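Week 7: Learning to handle cloth from demonstrations

Reading before the tutorial: the Zarnach paper, sections 2 and 4. Skip the appendix unless you love loss functions (some of you do, and I'm glad).

Last week we finished with rigid objects. A mug has a pose, which means six numbers, and once you know them you know where the handle is. Cloth takes that comfort away. A sock can be stretched, bunched, folded over or half inside out, and no short list of numbers covers every shape it can take. I think this is one of the most enjoyable problems in the whole course, so bear with me if I get carried away!

The older approach was to model the cloth as a mesh, simulate it, and plan through the simulation. It's lovely work and it still matters, but getting a simulator to agree with a real garment is slow going. The approach in this week's paper is behaviour cloning. A person drives the arm through the task, we record the camera views and the joint positions, and a network learns to predict the next short run of motions from what the cameras see.
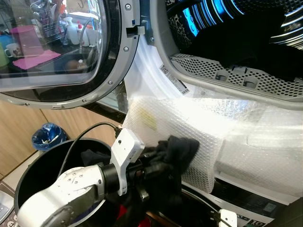
The Davusow set, which we'll use in the lab, has 1000 demonstrations of laundry tasks. Of those, 218 are held back for testing, and please leave them alone until your final run. I know it's tempting to peek. Every year a group tunes on the test set by accident and gets a wonderful score that means nothing at all.

Two ideas to take from the paper

Action chunking. The network predicts a whole stretch of motion at once, then carries out part of it before looking again. Single-step policies tend to dither near a grasp – open a little, close a little, open again – and chunks smooth a lot of that out. The cost is slower reactions. If the cloth slips partway through a chunk, the arm carries on as though it hadn't.

Recovery data. Behaviour cloning drifts. A small error puts the arm somewhere the demonstrator never went, the next guess is worse, and so on. Iwona Jasińska's fix is wonderfully plain: start some demonstrations from bad positions on purpose, with the cloth badly gripped or the wrist at an awkward angle, and have the person put things right. The network then has something to copy when its own attempt goes wrong.

Have a good look at her ablation table. Taking out the recovery data hurts far more on soft items than on rigid ones, and we'll spend part of the tutorial arguing over why. My own guess has to do with how many different ways a grasp on cloth can be slightly off, but I've changed my mind on this before.

A note on dark fabrics. Folds show up mostly through shading, and black cloth gives you very little of it. Depth sensing can struggle there too. Keep this in mind when you choose your colour augmentations, and check what they do to the darkest garments before you train on them.

For the lab

Work in groups of 2. Train the baseline with single-step prediction first, then switch chunking on and compare the two on the validation split. Plot the gripper opening over time for both. Bring the plots even if they look strange – the strange ones usually give us the best discussion.

Lab sheets are due Monday, February 19, 2024, through the Tondorow page.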